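**Ticket 592 – Playback unit goes silent during the set, click track continues**

Opened: 8/30/26
Product: Tyagi playback unit, two-output model, bought used
Reported by: Konov (support act, duo with backing tracks)
Status: solved, left open until after the Canberg show
Priority: high

**Description of the problem**

We are a duo and we play as the support act on a small tour. One of us sings, the other plays keyboard and some guitar. Drums, bass and the second voices come from the Tyagi unit. Outputs 1 and 2 go to the front of house as a stereo pair, and the click goes out of the headphone socket to our in-ear receivers.

At the show in Santhorpe the backing track disappeared in the middle of our fourth song. The click did not stop. We heard it in our ears as usual, so for several seconds we did not understand that the audience was hearing only voice and keyboard. Then the track came back by itself, at the correct place in the song. It happened again in the last song, but shorter.

The hall was sold out with 2,362 people and most of them had come early, so you can imagine that we would like to not repeat this.

What we can say for sure:

- The display on the unit showed the song running normally.
- The level meters for outputs 1 and 2 were moving during the silence. The singer saw this.
- The unit did not restart.
- No message appeared on the screen.
- In the rehearsal room it has never happened before.

**First answer from support (copied from e-mail)**

> Thank you for your report. Please update the unit to the latest firmware and format the memory card in the unit itself, not in the computer. Then copy the songs again. If the problem remains, please send us the log file from the SYSTEM folder and a description of how the outputs are connected.

**Log entry 1 – firmware and card**

We updated the firmware. It was already only one version behind. We formatted the card in the unit and copied all songs again from the laptop. Then we played the complete set two times in the rehearsal room without an audience and without lights. No dropout.

This does not prove much, as it never happened in the rehearsal room with the old firmware either. We continue.

**Log entry 2 – log file**

The log file was sent to support. We also looked at it ourselves. There is one line for each song start and one line for each song stop. For the fourth song in Santhorpe there is a start and a stop, nothing between them. If the card had been too slow, there should be a line with "buffer" in it, according to the manual. We did not find such a line.

The clock in the unit is wrong by some months, it believes that it is December. Please do not be confused by that when you read the file. We have not corrected it yet, because we wanted to change one thing at a time.

**Log entry 3 – cables**

We replaced both cables between the unit and the DI box with new ones. Then we moved the old cables by hand while a song was playing, close to the plug and also in the middle. With the left cable we could hear a small crackle when it was bent very strongly. With the right cable nothing.

The left cable is now in the trash. But a bad left cable can not explain why both sides were silent at the same moment. We write it down only to be complete.
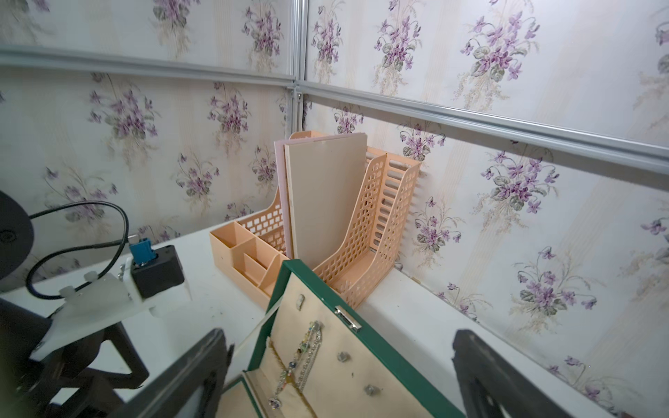 *Table in the corner, violet wallpaper.*

**Log entry 4 – DI box**

The DI box is a stereo model which takes its power from the mixing desk (phantom power). Here we had our first real idea. If the desk stops giving power to these two channels, both sides become silent together, the meters on the playback unit continue to move, and the click in the headphone socket is not touched. This fits with everything that we saw.

We wrote to the sound department of the hall in Santhorpe and asked if phantom power could have been switched off during our set. They answered very quickly, which we appreciate. They say the power was on for the whole evening, and the desk saves a history of such changes. No change in the history.

So the desk is probably not guilty. The DI box could still be.

**Log entry 5 – DI box with test tone**

We connected the DI box to our small rehearsal mixer with phantom power on and played a constant tone of 400 Hz from the unit for one hour. We recorded the result on the laptop. In the recording the tone is without interruption.

Then we did the same again with the box lying on top of the keyboard amplifier, where it gets warm. After a good half hour the tone became quiet, then it was gone, then it came back. It is clearly visible in the wave form. The pause is longer than what we had on stage, but the character is the same: both sides together, no crackle, no noise before.

We repeated the test with the box on the floor. No interruption.

In Santhorpe the DI box was standing on the power supply of the keyboard, as there was not much place for us behind the equipment of the main act. Nobody had thought about this.

**Second answer from support (copied from e-mail)**

> Thank you for the log file. We see no error in it. The file shows that 412 songs have been played since the last reset and all of them were closed correctly. From our side the playback unit is working as expected. Your finding about the DI box sounds plausible. As a further test, please connect outputs 1 and 2 directly to a line input and repeat the test in the warm position.

**Log entry 6 – direct connection, warm**

Done as support suggested. The playback unit was on the amplifier, connected directly to the line inputs of the rehearsal mixer, no DI box between. Same tone, same duration. The unit becomes warm to the hand, but the tone is stable from the beginning to the end.

Afterwards we put the DI box back in the chain, warm again. Interruption after a similar time as before.

For us this is enough. The fault is in the DI box and it comes with heat.

**Log entry 7 – inside the DI box**

We opened the box, as the warranty ended long ago. We are not technicians, so please read this part with care. On the circuit board there is a connector where the small board with the sockets is plugged into the main board. One of the solder points at this connector has a thin dark ring around it. A friend with more experience saw our photo of it and thinks it is a cracked joint on the supply line, used by both channels.

We have not soldered it ourselves. The box goes to a repair shop, and for the rest of the tour we bought a passive stereo DI box, which does not need any power.

**Log entry 8 – new box, full test**

Complete set played with the passive box. The level is somewhat lower, so the sound engineer will need to give more gain. The bass in the second song sounds a little softer to us, but it can be imagination.

No dropout, cold or warm.

**Changes we made to our setup**

1. Passive DI box instead of the active one.
2. The box stands on the floor, never on a power supply or on an amplifier.
3. In our in-ear mix we now get a small part of the backing track back from the monitor desk, and not only directly from our unit. If the track is missing in the hall, there is a better chance that we hear it.
4. The left cable is new, and we carry one more as a spare.
5. The clock of the playback unit is set correctly.

Point 3 was the suggestion of the monitor engineer of the main act. It costs one more channel on the desk, so it must be asked for before the sound check. We have added it to our technical rider.

**Open questions for support**

- Is it possible to have the song stop automatically on all outputs, click included, with one foot switch? At the moment our foot switch stops the song only after the current part is finished. In a situation like in Santhorpe we would prefer to stop at once and continue with keyboard and voice.
- The manual says that the headphone socket can be used as a backup output for the stereo track. Does the click then move to output 2, or is it lost? We tried both settings in the menu and did not see a difference.

**Third answer from support (copied from e-mail)**

> For the foot switch, please set "Stop mode" to "Immediate" in the pedal menu. This setting is saved per song list and not for the whole unit, so it has to be done for each list. The backup output can not be used together with the click. We will make the text in the manual clearer.

**Log entry 9**

Stop mode changed in both song lists and tested. It works. The stop is quite hard, with no fade, but for an emergency it is fine.

We will write one more entry after Canberg. If all songs play through, the ticket can be closed from our side.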